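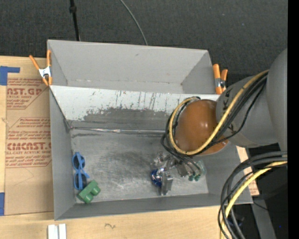

Brukbridge Institute of Technology
School of Design and Fabrication
Workshop Practice 1
Handout 4: Open Bins, Sheet Stock and Temporary Holding

Purpose of this handout

This handout supports the fourth lecture and the bench session that follows it. It covers the open bin as a piece of workshop furniture, the sheet materials commonly used to make or line one, and the use of spring clamps to hold panels together during assembly and in service. Students are expected to have read it before the bench session. The calculations at the end are to be completed in the workbook and will be reviewed in tutorial.

1. The open bin

An open bin is a container without a lid, intended to stand on a table and to keep small articles together while leaving them in full view. It differs from a drawer or a carton in that the contents are reached from above many times in a working day. Depth, wall angle and floor finish therefore matter more than they would in storage that is seldom opened.

1.1 Wall angle

Vertical walls make the best use of floor area and are the simplest to cut and join. Their disadvantage is found in the corners, where a thin or flat article may come to rest against the wall with no space for the fingers to pass behind it. A sloped wall widens the opening in relation to the floor and returns rounded articles towards the middle. Folded articles, such as spectacles, will often lie against the foot of a wall regardless of its slope, and block-shaped articles tend to stay where they are put.

When drawing a bin with sloped walls, note that the panels are trapezoids and that the true length of each panel must be taken along the slope. A common error in student work is to take the vertical height from the elevation and cut to that dimension. The resulting bin is shallower than intended and the corners do not close.

1.2 The joint between wall and floor

The line where wall meets floor receives more wear than any other part of the interior. Articles slide down to it, dust gathers in it, and cleaning cloths are drawn along it. Three treatments are discussed in the lecture:

A plain butt joint, glued or taped. Quick to make and adequate for light use. The edge of the panel remains exposed.

A cove or fillet. Comfortable to clean, but it reduces the flat area of the floor and allows small round articles to rock.

A strip of metal or plastic laid along the joint. The strip covers the gap and protects the panel edge. It must sit flat along its full length, as a raised end will catch.

1.3 Surface and colour

A matte grey finish is a sensible choice for the interior of a bin used for mixed articles. It gives reasonable contrast against both light and dark objects and does not throw strong reflections under overhead lighting. White shows every mark, and black makes dark articles difficult to find.

Painted interiors do not stay uniform. Scuffs, vertical streaks and smudged bands are to be expected on a wall that is touched often, and fine scratches on a floor across which hard articles are moved. These marks are acceptable in a working bin. Flaking paint is not, and a bin in that condition should be emptied, sanded and recoated.

2. Sheet materials

The Antal Store holds the sheet materials listed in the course guide. The notes below concern acrylic, which many students will be handling for the first time.

2.1 Cast and extruded acrylic

Acrylic sheet is supplied in two principal forms. Cell-cast sheet is made by pouring liquid resin between two plates, usually glass, and curing it there. Extruded sheet is made by forcing softened material through a die and rollers.

Cast sheet is generally harder at the surface and less inclined to gum up around a saw tooth or drill bit. Its thickness can vary noticeably across a single sheet, and a slot cut to the nominal thickness may be found tight at one end of a panel and slack at the other. Extruded sheet is more consistent in thickness and usually less costly. It softens sooner under friction and is more prone to fine cracking when solvent cement is applied to a stressed edge.

Students should measure the thickness of each panel at several points before cutting any slot or rebate. The supplier's label gives the nominal figure only.

2.2 Packaging and identification

Sheet is delivered in printed wrapping or board which may carry the maker's name, the type of sheet and handling marks. Once the packaging has been taken away, cast and extruded offcuts are difficult to tell apart by eye. The following procedure applies in the Josel Workshop:

Keep the printed portion of the packaging with the sheet until the sheet has been used up.

Write the type and measured thickness on the protective film of every offcut, in marker, before returning it to the rack.

Do not rely on a piece of board found on or near a bench as evidence of what the adjacent object is made from. Packing board is reused throughout the workshop as a screen, a bench cover and a cutting surface.

2.3 Cardboard

Plain brown cardboard remains the recommended material for the first full-size model of any bin. It is inexpensive, it can be cut with a knife and safety rule, and it will reveal an error in panel geometry before better material has been committed. The cardboard model must be presented for checking before sheet is issued from the store.

3. Spring clamps

A spring clamp consists of two jaws, two handles and a coiled spring that holds the jaws closed. It can be applied with one hand and removed in a moment. Its holding force is set by the spring and cannot be adjusted by the user.

3.1 Suitable uses

Spring clamps are suitable for holding thin panels at a rim while adhesive sets, for keeping a liner against an outer wall, and for holding together a structure that will later be taken apart. They are unsuitable where a joint must be drawn closed under pressure. For that purpose use a bar clamp or a screw clamp.

3.2 Placement

Clamps are placed at the corners first, where two panels must be kept in register. Where one clamp permits a corner to creep, a second may be set beside it. The two need not be the same size, but both should bite to the full depth of the jaw.

Bare metal jaws will mark paint and soft plastic. Place a scrap of card or thin timber under each jaw where the surface is to remain clean. Brightly coloured handles are preferred, as clamps left on a rim are easily struck by a sleeve or forearm.

3.3 Clamps left in place

A bin held by clamps is a legitimate finished article where the panels are to be changed from time to time. It must be inspected at the start of each session. Squeeze each clamp, confirm that it returns fully, and look along the rim for any panel that has slipped.

4. Bench session

Working in pairs, students will assemble one Unetti pattern bin from pre-cut panels, using spring clamps only. Each pair will then place five small articles of differing shape in the bin, among them one flat, one round and one folded, and record in the workbook where each comes to rest and how readily it can be lifted out by hand. The articles are to be moved to the corners and the record repeated.

Eye protection is required while clamps are being fitted. Bags and drinks are to be left on the shelves by the door. Tables are to be cleared and wiped before the close of the session.

5. Workbook questions

5.1 The floor of a rectangular bin has an area of 3,254 square centimetres. A metal strip and a corner fillet together take up 973 square centimetres. Calculate the flat area remaining and express it as a percentage of the whole.

5.2 Draw the true shape of one side panel for a bin of your own dimensions with walls sloped outward on all sides. Show the slope length and the vertical height separately.

5.3 State two reasons for measuring cast acrylic sheet at more than one point before cutting a slot.

5.4 A clamped corner has opened slightly during use. Describe the checks you would carry out before adding a further clamp.

Workbooks are to be submitted at the Josel Workshop counter by 4 p.m. on the day before the next lecture. Replacement panels may be requested from the Antal Store on presentation of a student card.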